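September, workshop notebook, after lunch

Back on the Farquharson reprint. The 1929 edition is my copy text and I've now keyed in 26 chapters, which feels great until I remember how many footnotes there are! Drilik want 700 copies, sewn, with the cover in two colors (I'm still pushing for the dark green).
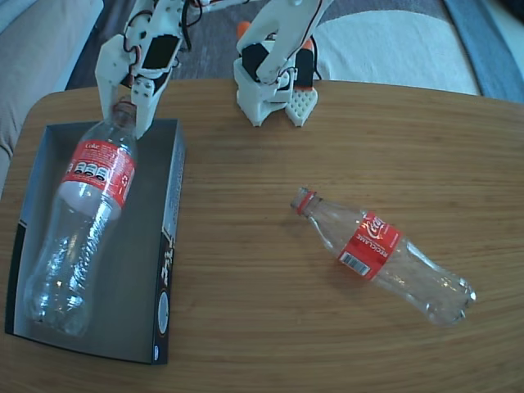 Ran the whole text through Minditex to catch scanning errors. It flagged 709 words, and more than half look like plain old dialect spelling, so I'm leaving those alone. The real trouble is the dashes. The old printer used long ones for oaths and short ones for pauses, and Minditex flattened the lot. Grr. I'll put them back by hand, chapter by chapter, with the book open next to me. 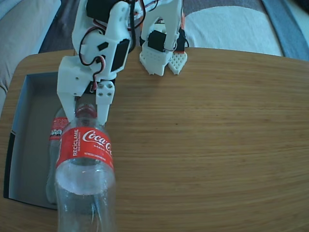
Also tried the preface in Podurix at a slightly bigger size and I like it a lot, much easier on the eyes, though it pushes the title page note onto a new leaf. Ask Drilik if they can live with the extra leaf. Chapter 9 still has that missing line at the foot of the page, need to check another copy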